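Home | Products | Bench Accessories | Racks | Support | Contact

Sudumis Aluminum and Plastic Test Tube Racks

Friday, February 16, 2018
By Chaiwat Prasertsri

The Sudumis range from Nunmont covers open bench racks in two materials. Both hold round-bottom or flat-bottom tubes upright for sorting, draining and short-term storage. They are sold singly or as a pair, and tubes are ordered separately.

The aluminum rack is the heavier of the two. It keeps its place on a smooth bench when a tube is lifted out at an angle, and it suits a fixed station. Holes are deburred before the parts leave the shop. Supplied assembled - check the screws for tightness before first use.

The plastic rack is molded in orange and has a close grid of round holes. It is light enough to carry with one hand when empty. The color is easy to find on a white work surface. Do not use it next to a burner or on a hot plate.

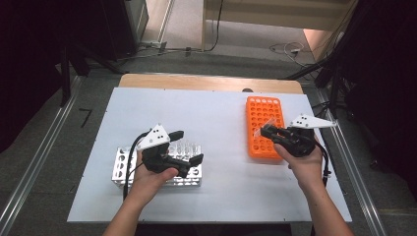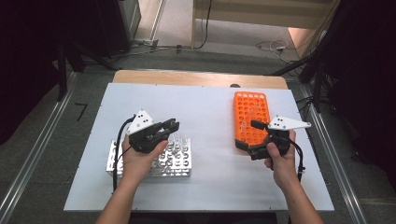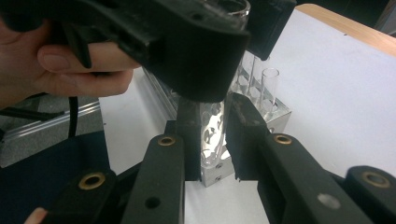 Aluminum rack with clear tubes on a white work surface. The orange plastic rack appears in the first two views only.

Layout. For transfers between racks, set the two apart with clear space between them and turn the plastic rack so its long side runs away from the operator. Leave room over the rims. Tubes should be raised straight up until the base clears the top of the rack, then tilted.

Fit. Order by tube diameter. A tube should drop in under its own weight and stand without leaning much. The Nadar sleeve set takes up the slack for narrow tubes and comes in bags of 100.

Cleaning. Wash both racks in warm water with a mild detergent. Avoid bleach on the aluminum - it dulls the finish and will pit the hole edges over time. Dry upside down.

Ordering. Single racks ship in 14 days. Orders of 20 or more are packed at the Bedano warehouse and ship in 27 days. Replacement screws for the aluminum rack are listed under Spares.

Last updated: May 2018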